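Landon Family Photo Project: Where We Are at the End of August

Hi all, and thanks again for the grant! I promised a proper update before the next payment, so grab a coffee.

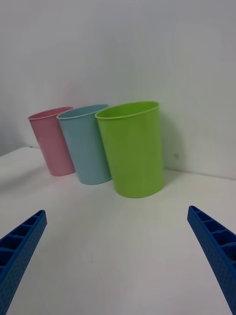
Scanning

The Hofstetter boxes are done, every last print of them. They were the worst of the lot (somebody in the sixties loved rubber cement) and I'd planned on a month, but the new flatbed is so much quicker than my old one that I got ahead of myself. I'm now into the Grallau albums, which are mostly farm pictures and weddings, plus a whole run of one very smug-looking dachshund. I've scanned 90 pages there and have 20 to go.

Names and dates

Slower, I'm afraid. Lots of the Grallau pictures have nothing on the back, or just "Aunt and me," and I could happily strangle whoever wrote that. The Friday drop-in at the library has been a big help. People come in to look for their own relatives and end up recognizing someone else's! We've put names to 50 portraits that way, including the bride on the porch steps that I'd pretty much given up on.

Money

The scanner came in under budget. Archival sleeves went over, and I had to order a second batch because the first ones were too small for the cabinet cards (my mistake, I measured the image and forgot the mount). I'd like to move what's left of the equipment line over to supplies if that's okay with you.

Stillia

The online catalog is up in Stillia, but only for me so far. Search works fine by surname and badly by place. I have 2 fixes to try before I let anybody else in, and I'll send you a login once the place search behaves.

Still to do: finish Grallau, record the two oral histories, and get the borrowed albums back to their families before the holidays.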